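## 4. What the theatre staff did with their hands

The two surgical consoles at Prandholm arrived with a training package, a laminated card and a promise, repeated in most of the documents we were given, that the system would "free up the team". The team, when we asked them, were keen to know what they had been freed up for. This section draws on fieldnotes and interviews from our time in the theatres, and looks at how the work was shared out again once the surgeon had moved from the table to a seat in the corner. Section 5 takes up pay and grading, where the story is shorter and less cheerful.

### 4.1 The empty place at the table

In open surgery at Prandholm the scrub nurse stood opposite or beside the surgeon, and a great deal passed between them without being said. A hand went out, an instrument went into it. Several nurses described this to us as the part of the job they were proudest of and the part that appeared on no form. One had kept count, in her early years, of how many operations she could get through without being asked for anything aloud. She would not tell us her record, on the grounds that the surgeon was still employed.

With the console this channel closes. The surgeon's face is in a viewer and the surgeon's hands are on a pair of controls, and neither can be read from where the nurse is standing. Requests come over a loudspeaker. They are numbered and named, as the training package recommends, and for the first weeks they were answered in the same way, so that the theatre sounded to one of us like a minicab office. Our notes from an early list record a request for scissors being made, confirmed, repeated, confirmed again, and then cancelled.

Staff did not go on like this for long. By the second round of interviews the formal call and reply had shrunk to a sort of mutter, and the nurses had found other things to read. Most of them now watched the wall screen. They could see which way a wrist was turning, or how much thread was left, and have the next thing ready before the loudspeaker came on. The old skill had, in effect, been moved from one side of the room to the other, and had to be learned again with the neck at an awkward angle. The height of the screen was raised at every staff meeting we attended. The screen itself was not.

### 4.2 "Assistant" as a job and as a place to stand

The planning papers divide the bedside work into two roles and give each of them a box. In practice the boxes leaked. Bedside assistants changed instruments, worked the sucker, passed in sutures and retrieved needles, and were also expected to notice when an arm was about to come down on the patient's face or their own. Thandeka Du Plessis, who had assisted at open operations before the consoles came, put the change to us like this:

> "Before, I was a pair of hands and nobody minded if I had a view. Now I'm told I've got the most important view in the room, and I get it from behind a metal elbow."

She was not against the system. She thought the stitching was better and said so several times, once with the recorder off, when there was no advantage in it. Her complaint was about where she was meant to be while it was going on. The assistant's position had been drawn in plan, from above, by someone who seems to have thought of a person as a circle. Staff with longer arms did better. Those without stood on a step, until the step was found to be in the way of a pedal.

A second change concerned blame. When an instrument had to be swapped and the swap was slow, the delay was now plain to everybody, and it was logged. The system records the time at which each instrument is taken off and put on. It keeps no record of the surgeon changing their mind. Vichien Prasertsri, the theatre manager, had been sent a monthly sheet of these intervals and was asked to comment on the spread. He told us that he had commented on it, in May, in six words, and had since been left alone.

### 4.3 Watching someone else sew

Suturing was the task on which staff had the most to say, and the one on which their accounts differed most from the written case for the system. On paper, it is the task the console does best: the tremor is filtered, the wrist turns further than a wrist ought to, and the surgeon sits down. All of this was granted. What people described to us was the odd business of looking after stitches they were no longer near.
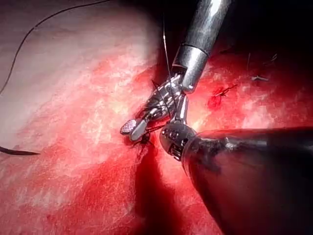 Figure 3. Suturing with two robotic instruments, close view.

Needle and thread were the scrub nurse's to account for under the old arrangement, and they remain so under the new one. A needle handed over at the table went into a hand she could see; a needle passed down a port goes into a place she knows only from the screen. At the magnification used for close work this can be less of a help than it sounds. In Figure 3 the thread loops round the jaws of the upper instrument and leaves the picture on the left, while the needle shows as a dark tip near that same edge, with the rest of it out of view. The surgeon at such a moment is attending to the middle, where the jaws and the knot are. The nurse is attending to the margin. Several told us that they had come to dislike a really good close-up, however much the visitors admired it, and that what they wanted was for someone to pull back a bit. Asking for this over the loudspeaker was held to be forward in a junior member of staff. Senior staff did it by coughing.

Cut ends were a smaller matter that took up more of our interviews than we had planned for. The assistant who had once trimmed a suture at the surgeon's nod now had, depending on the surgeon, either nothing to do with it or a pair of long scissors to steer in from the side. Opinion on the length of tails remained firm among people who had not cut one in months. We take this as a sign of how slowly a sense of ownership leaves a task after the task itself has gone, though it may also be that theatre staff enjoy an argument about tails.

Trainees lost most here. At open operations a junior doctor was commonly given the closing stitches, did them badly, and was given them again. With one surgeon's seat in use, giving a trainee a turn meant getting out of the chair, and the chair was comfortable. Two of the trainees we spoke to had become very quick on the simulator, which scores each exercise out of 3000, and had yet to put a stitch in anybody with the console. They knew each other's scores to the point. Neither could say what the points were for.

### 4.4 What was saved, and who had it

It would be easy to present all this as a loss, and the people we interviewed mostly declined to. Surgeons reported fewer sore backs. Du Plessis and others said that the quiet in the room during a long piece of stitching was a pleasure, once the calling had died down, and that they saw more anatomy in a week than they had previously seen in a season of holding things apart. What they disputed was the word "freed". Time had come off the surgeon's part of the day and had gone on to the setting up, the draping of the arms and the cleaning of instruments with a great many small joints in them. The sterile services staff, who work two floors down and had not been mentioned in the planning papers at all, were the only group to describe the system to us chiefly in terms of its weight.

Prasertsri had asked for an extra post to cover the added work and had been told that the case was weakened by the efficiency of the new system. At the close of fieldwork he was redrafting it. The new version left out the word "robot" and asked for the post under laundry, where he understood there was still some money.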